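Visit report: Drorunska's packing kit at the Medau open day

We went to Medau in February to see the two-armed packing kit that Drorunska now offers on a monthly service plan. Doors opened at 9 am and the demo hall was busy by mid-morning.

The kit is sold to small warehouses that handle returns and mixed orders. Drorunska supplies the arms, grippers and software, and the buyer supplies the table. Setup is quoted at two days. The plan includes 200 hours of remote support a year, and extra hours are billed separately.

The grippers

Each arm carries a two-finger gripper with a padded fingertip. Staff said the pads are the main wearing part and come in packs of 17. The linkages are bolted, so a finger can be changed on site.

Small electronics

The station I spent the most time at had a boxed computer mouse with its cable coiled beside it and the leaflet lying flat underneath. Loose cable is what gives our own packers in Nygård trouble, so I asked for the settings sheet – it is to be emailed.
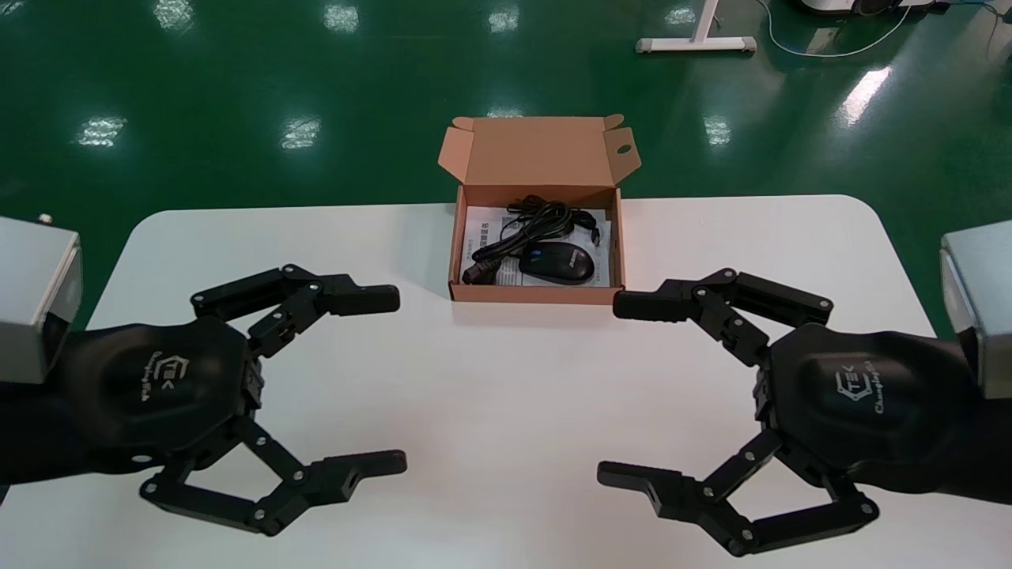
Costs and next steps

The base plan covers 600 orders a day. Skornport has the Canadian service centre, and parts ship from there. I have asked for a trial at Nygård on our returns line.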